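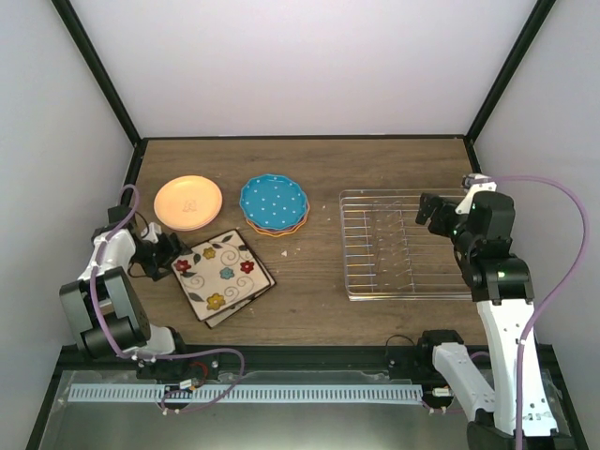
Yolotzin Gallegos asked whether adults who have lived with an eating disorder for decades would be seen on the same terms as teenagers, and staff at the Tesach day clinic replied that they would.

September
By Berenice Robles

Search this site
Go

The open day at Trevbridge drew 87 visitors, some 20 of them relatives of current patients. The clinical lead described a program of supported meals, weekly medical checks and family sessions. Patients are no longer weighed in front of others — a change made at their own request.

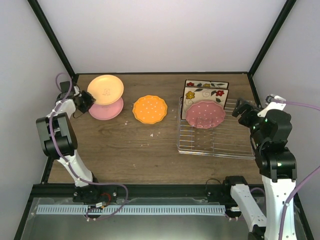

A round plate, pale yellow, at the worktable.

In the afternoon, visitors heard about the waiting list, which stands at 65. A second site in Ustthorpe is planned, with evening hours for patients who work. Written questions may be left at the front desk until Monday.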